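I have switched to line drying almost everything, and I'm so happy with it that I have to write it all down while I still remember what I changed. We moved into the place on Unard Lane in February, the dryer gave up two weeks later, and I just never called the repair guy. Best accident of the year!

The first few loads were bad. Stiff towels, jeans that could stand up on their own, and shirts with a big crease across the chest where the line had been. I nearly gave in and bought a new machine. Then I started playing with it, and most of the trouble came down to small stuff I was doing in a hurry.

Towels were the big one for me. I was using way too much soap, and it stays in the loops and dries hard. Now I use half of what the cap says, skip the softener completely, and give each towel a good hard snap before it goes up (ten snaps if I'm in the mood - it's a decent arm workout). They still have a little scratch to them the first time you use them, but I've come to love that. They really get the water off you! A folded towel on the bed when I come up for a shower is one of my favorite sights in the house.
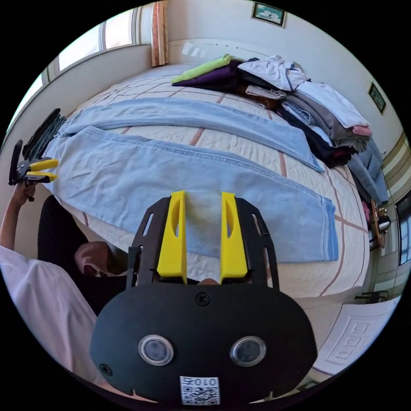 ## The line itself

I started with a cheap plastic cord from the hardware store and it sagged to the grass by summer. So I went looking and found a retractable one made by Drenetti. It cost me $128 with the wall bracket, which felt like a lot for a string, but it pulls out across the whole yard and stays tight with a full load of wet sheets on it. The dryer I had been looking at was $279 on sale, so I came out ahead and got a nicer yard out of it too.

For pins I went back to plain wood ones with a spring. I own 19 good ones and a coffee can full of bad ones I can't seem to throw out.

## Jeans, shirts and the rest

Jeans go up by the hems, inside out, with the pockets pulled out so they don't stay damp. Waistband down means the weight does the pulling for you, and the legs come out so smooth. I take them in while they still have a tiny bit of give, fold them right away, and leave them on the bed for an hour before they go in the drawer.

Shirts go on hangers, and the hangers go on the line. I can't believe how long it took me to think of that! Put a pin on each side of the hook or the wind will slide them all into one big clump at the end.
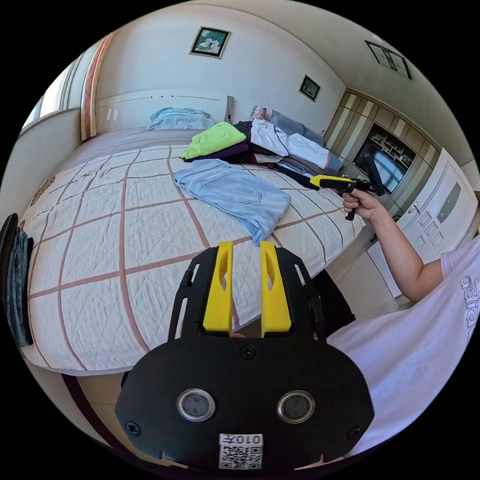 **What do you do when it rains all week?**

I hang things on a folding rack in the hall with a small fan pointed at it, and I wash smaller loads. Thin things are ready by morning and jeans take a full day, sometimes more.

Next I want to try a second line under the porch roof, if I can find a stud that isn't behind the gutter pipe. I'll post about it once the bracket is up.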